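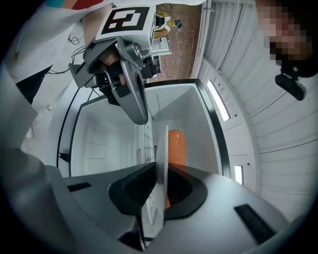
Kapitel 4
Wärme in der Küche: Garen, Warmhalten, Abkühlen

Lernziele

Nach der Arbeit mit diesem Kapitel können Sie die drei Wege der Wärmeübertragung unterscheiden und sie den üblichen Garverfahren zuordnen. Sie können außerdem erklären, warum zwei Speisen mit gleicher Masse verschieden lange im Gerät bleiben müssen, und Sie können eine einfache Rechnung zum Energiebedarf durchführen.

4.1 Warum wir mit der Wärme beginnen

Wer in einer Großküche die Ausbildung beginnt, lernt meistens zuerst das Schneiden und das Reinigen. In der Betriebsküche Tonanden, aus welcher viele Aufgaben dieses Buches stammen, ist es genauso. Die Wärme kommt erst später an die Reihe, und dann oft nur in Form einer Tabelle, die an der Wand hängt: so viele Minuten für die Kartoffel, so viele Minuten für den Fisch. Mit einer solchen Tabelle kann man lange gut arbeiten. Sie hilft aber nicht mehr, wenn die Portionen größer werden, wenn das Gerät gewechselt wird oder wenn die Ware kälter angeliefert wird als gewohnt. Dann muss man verstehen, was im Inneren der Speise geschieht.

Wärme ist Energie, die von einem wärmeren Körper auf einen kälteren Körper übergeht. Dieser Übergang dauert so lange, bis beide Körper die gleiche Temperatur haben. In der Küche lassen wir es selten so weit kommen. Wir nehmen den Braten aus dem Ofen, lange bevor sein Kern die Temperatur des Ofens erreicht hat, und genau darin liegt die Kunst des Garens.

Man unterscheidet drei Wege. Bei der Wärmeleitung berühren sich die Körper, zum Beispiel der Pfannenboden und das Schnitzel. Bei der Konvektion wird die Wärme durch eine bewegte Flüssigkeit oder ein bewegtes Gas getragen, etwa durch kochendes Wasser oder durch die Luft im Umluftofen. Bei der Wärmestrahlung braucht es gar keinen Stoff dazwischen – der Grill gibt die Wärme auch ohne Berührung ab. In fast jedem Verfahren wirken alle drei Wege zusammen, doch einer davon ist meistens der wichtigste.

Das Mikrowellengerät passt nicht ganz in diese Ordnung. Es überträgt zunächst keine Wärme, sondern die Mikrowellen werden vor allem von den Wassermolekülen der Speise aufgenommen, und dabei entsteht die Wärme erst in der Speise selbst. Von den erwärmten Stellen wandert sie dann durch Leitung weiter. Deshalb ist die Ruhezeit nach dem Erwärmen ein Teil des Verfahrens. Rohe oder gekochte Eier in der Schale gehören nicht in das Mikrowellengerät, weil der Dampf nicht entweichen kann und das Ei platzt.

4.2 Ein Rechenbeispiel

Wie viel Energie eine Speise aufnimmt, hängt von ihrer Masse, von der Temperaturänderung und von der spezifischen Wärmekapazität ab. Für wasserreiche Speisen rechnen wir in diesem Kapitel mit dem Wert 4.000 Joule je Kilogramm und Kelvin. Der Wert für reines Wasser liegt etwas höher.

Der Eintopf Flandine wird in Portionen zu 2 Kilogramm erwärmt. Für jedes Kelvin, um das die Temperatur steigt, muss man einer Portion also 8.000 Joule zuführen. Verluste an den Topf und an die Raumluft sind darin nicht enthalten. In der Praxis sind diese Verluste erheblich, besonders wenn ohne Deckel gearbeitet wird, und wir behandeln sie im Abschnitt 4.5 gesondert.

4.3 Vom Gerät auf den Teller

Mit dem Ende der Garzeit hört die Wärmeübertragung nicht auf. Sie wechselt nur die Richtung: Nun gibt die Speise Energie an den Teller und an die Luft ab. Ein kalter Porzellanteller kann einer kleinen Portion in kurzer Zeit spürbar Wärme entziehen. Aus diesem Grund werden Teller für warme Gerichte vorgewärmt. Runde, kompakte Speisen kühlen langsamer aus als flache, denn ihre Oberfläche ist im Verhältnis zum Volumen kleiner.

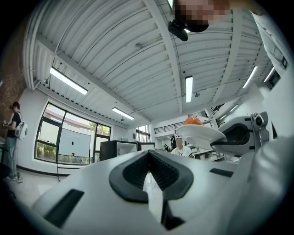 Aufgaben zum Einstieg

1. Nennen Sie für jeden der drei Wege der Wärmeübertragung zwei Beispiele aus Ihrem Betrieb.

2. Berechnen Sie die Energie, die nötig ist, um 2 Kilogramm Eintopf um 50 Kelvin zu erwärmen. Verwenden Sie den Wert aus Abschnitt 4.2.

3. Erklären Sie in eigenen Worten, warum ein Knödel länger warm bleibt als ein Pfannkuchen mit der gleichen Masse.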